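Open day at Kirnden, my notes (long, sorry)

Posted 2026-03-10 by Vitória Barreto

Back on the train, typing this before I lose it. Phone on 4 per cent so the rest got written up at home with tea.

Went to Kirnden for the open day. Wanted one answer. Can a machine do the boring jobs in my shop yet? For anyone new, I run a small sweet and gift shop, Paiva, and a big chunk of every week goes on sorting, refilling bowls, picking up what kids drop, wiping down. Not glamorous. If somebody sold me an arm for that I would listen.

Getting in: badge, sticker, coat on a hook, group of strangers. Coffee was good. Building is bigger than it looks from the road, 3087 square metres according to the leaflet, most of it we didn't see.

First stop, laundry. A machine from Dustlow folding tea towels. Neat folds, very slow. I had time to read the whole wall poster while it did one. Pillowcases it refused. The woman running it said fitted sheets were "not this year", which got a laugh, I can't do them either.

Second stop, shelves. Tasatau had a trolley thing that faces up tins and boxes. This was the most shop-like bit of the day and the one I'd take home tomorrow. Boxes all fine. Crisps, no. Anything that squashes or slides and it stops and waits for a person. It had done 395 boxes that morning on the counter display and I watched it do a few more, steady, bit dull, in a good way. Price? "Talk to sales in July." So that's a no for now.

Third stop was the one I'd come for, wrapped sweets and a steel bowl. Czesław Laskowska did the talking, very patient man, answered everything twice becuase the back of the group couldn't hear. Small twist-wrapped things are horrible for a gripper apparently. The ends crumple, the shiny wrapper throws the light about, and a polished bowl is worse, full of reflections that look like things. Never thought about that. My own bowls at the shop are exactly that kind.

I asked about speed. He said don't ask about speed. Then he told me anyway, their best unbroken run is 106 sweets without a person stepping in, and he was clear that was a good day with a tidy table. Mixed sizes on a real counter, with a till and elbows and somebody's change lying there, he wouldn't promise.

Also asked if it minds which colour it goes for. He said choosing is the easy part, you just tell it. Getting hold of the thing cleanly is what takes the work. My Saturday girl has it the other way round.

Things I wrote on my hand:
- who cleans the gripper? (you do)
- what if a sweet rolls off the table? (you pick it up)
- can it open a bag? no
- can it tell a wrapper from a wrapped sweet? "mostly"

That last one matters to me more than speed. An empty wrapper in the pick and mix and I get a complaint.

So, are they ready? For boxes on a straight shelf, near enough, if you've got the money and the floor space. Towels if you're in no hurry at all. Loose sweets in a shop my size, not yet, and I'd want to see it on my own counter with my own mess before I signed anything. I'd go back next year though. Took a leaflet from every stand, lost half of them on the platform.

Parking is free if anyone's driving, the sign for it is round the back past the bins. Lunch was a cheese roll, get there early as they ran out. Pictures from the sweets table:

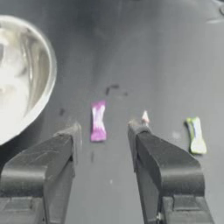
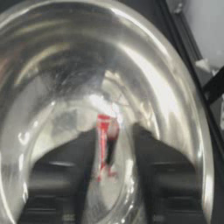
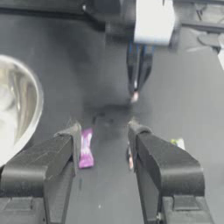

Third stop, the sweets table. Purple one between the fingers in the first and last, something red down in the steel bowl in the middle one.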